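Glas, Pinzette, Ständer: Neues aus dem Übungslabor

In den letzten Wochen haben wir die Glasbestände durchgesehen und die Arbeitsplätze neu eingerichtet. 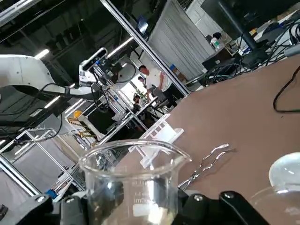 Becherglas mit ml-Teilung, dahinter ein weißer Reagenzglasständer, daneben eine Pinzette auf dem Tisch.

Zum Ende des Winterkurses war der Bestand an Bechergläsern unübersichtlich geworden. Ein Teil stand im Schrank neben der Spüle, ein Teil in den Kisten aus dem alten Standort Nenddale, und in den Schubladen lagen Gläser ohne lesbare Skala. Wir haben alles auf einen Wagen gestellt, gespült und sortiert. Gläser mit Sprüngen oder angeschlagenem Rand sind aussortiert, auch wenn der Schaden klein war. Gläser mit blasser Teilung bleiben im Bestand, werden aber nur noch zum Ansetzen und Umfüllen verwendet. Zum Abmessen nehmen Sie bitte einen Messzylinder, die Striche am Becherglas sind dafür zu ungenau.

Nachbestellt haben wir bei Bosex. Die Lieferung umfasst 20 Bechergläser in niedriger Form mit Ausguss und 10 Kunststoffständer für Reagenzgläser. Zwei Gläser kamen beschädigt an und wurden ohne Rückfragen ersetzt. Die großen Gläser mit 2000 ml stehen ab jetzt ganz unten im Schrank, damit niemand sie über Kopf herausheben muss.

Für jeden Platz gilt künftig dieselbe Grundausstattung: Becherglas, ein zweites Glasgefäß, Reagenzglasständer und Pinzette. Was darüber hinaus gebraucht wird, steht in der jeweiligen Versuchsanleitung und wird vor Kursbeginn aus dem Schrank geholt. Die Ständer bleiben auf den Tischen, Glas und Pinzetten kommen nach dem Kurs zurück.

Noch einmal zum Spülen, weil es hier unterschiedliche Gewohnheiten gab:

Reste zuerst in den vorgesehenen Sammelbehälter geben, nicht in den Ausguss.
Beschriftungen mit Filzstift vor dem Spülen abwischen.
Mit Wusanix und weicher Bürste reinigen, keine Scheuermittel. Sie greifen den Aufdruck an.
Mit Leitungswasser nachspülen, danach mit destilliertem Wasser.
Kopfüber auf das Abtropfgestell stellen und nicht mit Papier auswischen.

Pinzetten werden nach dem Spülen sofort abgetrocknet. Bei mehreren hatten sich an den Spitzen Flecken gebildet - die ließen sich entfernen, aber es war mühsam. Verbogene Spitzen bitte nicht selbst geradebiegen. Legen Sie solche Pinzetten in die rote Schale am Eingang, wir sehen sie einmal im Monat durch.

Glasbruch gehört in den Eimer mit Deckel unter dem Fenster und nicht in den Restmüll. Bitte tragen Sie jedes zerbrochene Stück in die Liste an der Schranktür ein, mit Größe und Datum. Es geht dabei nur um die Nachbestellung.

Die nächste Einweisung in die neue Ordnung findet am 27. April im Raum Mohammadi statt und dauert 2 Stunden. Wer an diesem Termin nicht kann, meldet sich bitte im Kursbüro. Im Mai gibt es einen zweiten Termin, der Tag wird noch per Aushang bekannt gegeben. Kittel und Schutzbrille bitte mitbringen.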